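Meet the Robots Who Pack the Pegs

Have you ever opened a board game and found all the little playing pieces waiting for you, every single one? Somebody had to put them there! And at a small factory in Plembridge, that somebody is sometimes a robot arm.

The company is called Korau. It makes travel games, the sort you play in the back of a car or in a tent when it's raining. One of its best-loved games is Batano, a race game with plastic pegs that comes in a tin. (Say it like this: bah-TAH-no. The winner is supposed to shout it.)

How it used to work

Maite Cordero has packed games at Korau for 12 years. When she started, all the pegs were put in by hand. She would reach into a big bin, grab some pegs, count them, put them in a tin, slide the tin along and start again. Over and over, all morning long!

Try it yourself with dried beans and a cup. Put seven beans in, tip them out, put seven in again. Keep going for 10 minutes. Your fingers get tired, and your brain starts thinking about lunch. That's when you drop in six beans, or eight, and don't notice.

How a robot picks up a peg

A robot arm has joints, a bit like your shoulder, elbow and wrist. At the end, where your hand would be, it has a gripper. Korau's gripper has just two fingers. They can't wave or point or play the piano. They open and they close, and for a peg that's plenty!

The arm also has a small camera near its wrist, so it gets a very close-up view of its own work. A computer looks at the camera's picture and hunts for shapes it knows. Then it works out where the fingers should go. Shiny things make this tricky, because a bright patch of light can hide an edge. Now think about a tin that's gold on the inside!

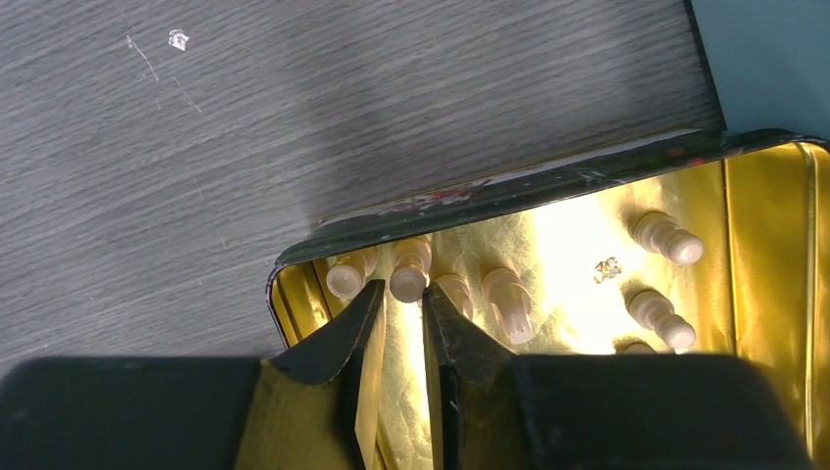 Gripper fingers over a tin with seven cream-white pegs.

Picking up one peg when its neighbors are so close is harder than it looks. If the fingers open too wide, they can bump the peg next door. If they squeeze too softly, the peg slips. You do all of this without thinking, and you've been practicing since you were a baby. The robot needs people to set it up and test it again and again.

So what do the people do now?

This is the part I was most curious about, so I asked Maite. She still works with Batano every day, but her job has changed a lot. She took a course and learned how to teach the arm new moves. She checks tins, fixes jams and decides when a batch is good enough to go out.

"My wrists are happier," she told me. "But I did miss chatting across the packing table at first. We had to get used to it."

Rocío Zabala runs the packing room. She says some people were worried when the first arm arrived in January. Would there still be work for them? It's a fair question, and grown-ups ask it in lots of places where robots are brought in. At Korau, everyone on the packing team was offered training. Some loved it. One packer liked handwork better and moved to the repair bench, where old games get mended.

And the arm gets stuck! If two pegs are tangled together, it stops and a light comes on. Then a person walks over, sorts it out in two seconds and presses the green button.

Your turn

Make a gripper out of two pencils, one in each hand. Now try to stand seven pen caps upright in a lunchbox, using only the pencils. Which part was hardest? How would you explain it to a robot?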